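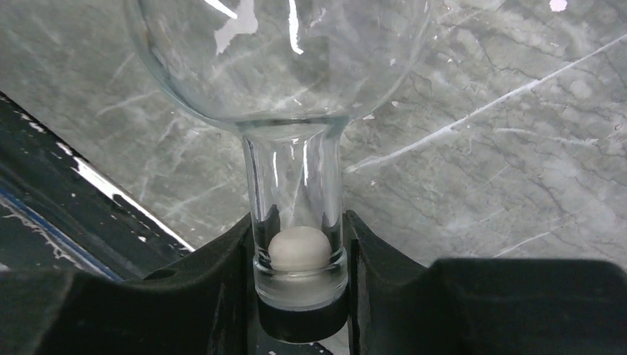 Vistum Press
Pre-Print File Inspection Checklist, Paperback Titles
Title inspected: Zokau (novel, first edition)
Inspection round: second, March

Items are marked Pass, Hold or Fail. A title with any Fail is returned to the author and may not be sent to the printer.

1. Trim size matches the order form
Pass.

2. Page count divides evenly by 16
Fail. The file runs over by 6 pages. The acknowledgments may be shortened, or blank pages added at the back. The author is asked to choose.

3. Spine width matches final page count
Hold. Cannot be checked until item 2 is settled. The spine text is well centered on the present template.

4. Bleed on all outside edges of the cover
Pass. Corrected after the first round.

5. Title and author name agree on cover, spine, title page and copyright page
Fail. The subtitle is missing from the title page.

6. Special characters print correctly
Hold. The surname Zariņš, used for the family in the story, is correct in the chapters but loses its accents in the running heads from chapter 5 onward. The heading font does not contain these letters. Replace the font or embed one that does.

7. All fonts embedded
Pass, apart from any change made under item 6.

8. Barcode area clear of artwork and text
Pass.

9. ISBN on back cover matches copyright page
Pass. Read aloud and compared by two members of staff.

10. Back cover copy
Pass with comment. The last paragraph gives away the outcome of the court hearing. This is not a printing fault, but the author may wish to reconsider it.

11. Inside margins
Pass. Text remains readable at the fold in the sample bound by Plomex.

12. Permissions on file for quoted material
Hold. The song lyric before chapter 16 has no signed letter. Remove the lyric or supply the letter.

Action required
Corrected files are due within 30 days of this report. Please send the cover and interior as separate files and quote the item numbers in your reply. Only items marked Hold or Fail will be inspected again, unless the page count changes, in which case items 3 and 11 are repeated.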